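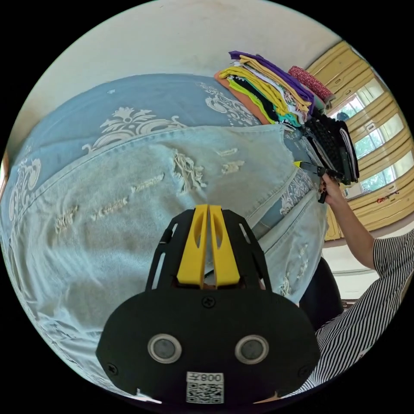
Distressed denim is denim fabric or clothing that has been worn down on purpose before sale, by mechanical, chemical or thermal means, to give the look of long use. The term covers fading, creasing, fraying and open damage. Ripped jeans in light blue, a common form, combine an overall reduction in color with local breaks in the cloth. The two effects come from separate steps and are usually specified separately on a factory work sheet.

Fabric basis
Most denim is a warp-faced twill. The warp yarns are dyed with indigo and the weft yarns are left undyed or lightly tinted. Indigo binds weakly to cotton and, in rope dyeing, stays near the outside of the yarn, leaving a pale core. Abrasion removes the outer layer and exposes the core. When the warp is cut and pulled away, the remaining weft forms the white horizontal threads seen across many knee openings.

Methods
Stone washing tumbles finished garments with pumice. The stones wear down raised areas such as seams and hems faster than flat panels. Enzyme washing replaces part or all of the stone with cellulase, which breaks down cellulose at the yarn surface. Bleaching with sodium hypochlorite gives a lighter shade but weakens the fiber if it is not neutralized. Laser finishing burns off dye in a programmed pattern and can also weaken the cloth so that it opens in a later wash.
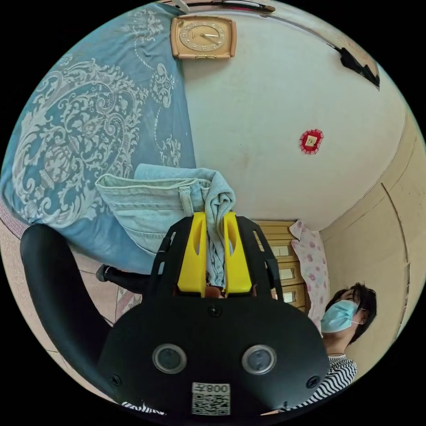
Yellow gripper fingers on a black open frame.

Holes are made by hand with a blade or grinding wheel, or by laser. Placement affects how far a hole will spread. A cut across the warp tends to widen under tension at the knee, and some makers fuse or stitch a backing patch behind it. The Prulcombe grading scale, used by several small laundries, sorts open damage into 4 classes by the length of exposed weft.
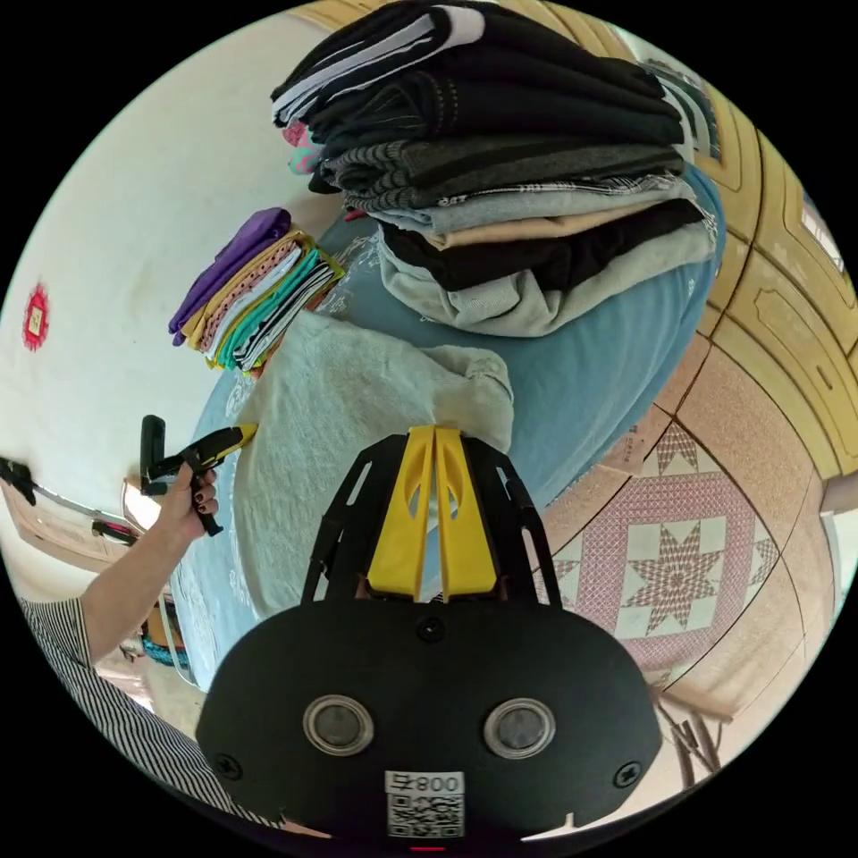

Rhea Dalisay has objected that the scale ignores the weight of the cloth, and that an opening harmless in heavy denim may run to the seam in a light one. Later versions of the scale added a note on fabric weight but kept the classes unchanged.

Care
Distressed garments are generally washed inside out in cool water on a short cycle. Exposed weft threads can catch on zippers and hooks, so closures are fastened first. Line drying places less stress on weakened areas than tumble drying. Folding along an existing opening is avoided in long storage.
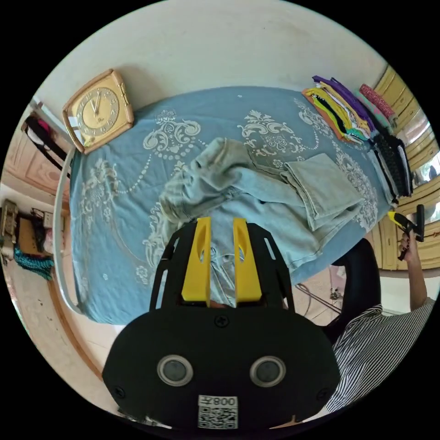 Light blue denim garment, partly unfolded.

Health and environment
Sandblasting, once widely used for local fading, exposes workers to silica dust and can cause silicosis. Several countries have restricted or banned the practice. Pumice leaves sludge that must be filtered from wash water. Ozone treatment lowers water use but requires sealed chambers and gas monitoring.

See also
Acid wash
Indigo dye
Twill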